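Search this site Type and press enter

Shop Notes

How to clean out and sort a metal stock bin

By Rhun Lloyd

Quick one, I have a delivery coming at 3 and the bin has to be ready. Same routine I use every July, works for any open metal bin with bar or offcuts in it.

What you need

Work gloves, the thick kind. Stiff brush, nylon. A scraper, plastic if you have it. Rags. Dish soap and warm water. Flashlight. Paint marker and a few tags. Shop vac if there's one handy, dustpan if not.

Step 1. Get it down to the last few

Don't try to clean around a full load. Long pieces out first, lay them on a rack or a couple of 2x4s, all ends facing the same way. Short ones in a bucket. Bars like to roll when the one underneath moves, so keep fingers out of the gap.

Stop when you can see the floor. That's when you can tell what shape the bin is in.

Step 2. Look before you scrub

Flashlight low, almost flat to the floor of the bin. Dents and raised edges show up right away. Check the walls too, mainly the back one, that's where bar ends hit when people toss stuff in. Scratches are fine. A scratch you can catch a glove on is not fine, file it down.
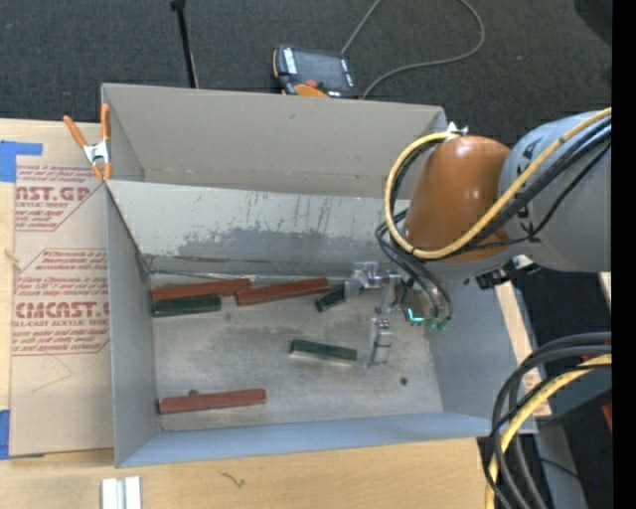 Red and green bars on the bin floor, scuffs on the back wall.

Brown patches on the floor: rub one with a dry rag. Comes off on the rag, it's dirt or loose rust, go to step 4. Doesn't come off, leave it, it's only a stain. Small lumps and dark spots get picked up or scraped now. Don't leave them for the vac, mine clogs every time.

Step 3. Sort by color, then by length

If your bars are painted, go by paint. One color per pile. Then long to short inside each pile. Thoa Dương does it the other way around, length first, and it does go faster if you're cutting that day. For storage color first is better, you'll see a wrong piece from across the room.

Anything under 20 inches goes in the short box. Don't argue with yourself over every piece.

Bare ends get a dab of paint if you cut the painted end off. Do it now, you wont do it later.

Step 4. Wash

Brush everything toward one corner, scoop it out. Then soap and water, a little at a time, you don't want a puddle. Walls top to bottom. Work the brush into the crease where the wall meets the floor, grit packs in there.

Wipe, wipe again with a dry rag. Let it stand for 20 minutes with nothing in it. Longer if the shop is damp.

We had a tub of Dralness paste for the rust spots and it was OK, bit greasy. Plain brush did nearly as well.

Step 5. Put it back

Longest bars first, flat along the back wall. Next color in front. Keep them parallel or the whole lot jams up and you'll be pulling on one bar and getting four. Short ones never go underneath.

Lower them in. Both ends. Dropping them is how teh back wall gets chewed up.

Tag on the outside of the bin: color, length, date. Done.

Couple of notes

Bin rocks when you lean on it? Shim it before loading, not after.

Oily bars get wiped before they go back, otherwise you just washed the floor for nothing.

If the floor is bent enough that bars won't lie flat, put down a sheet of thin plywood. Swap it out when it gets ugly.

Related

Bin tags that don't fall off
Pullomel rack, one year in
Cutting short bar without chasing it around the bench
What to do with 200 offcuts
Filing a burr, fast way

We use cookies to keep this site running. By staying on this page you accept them. OK More info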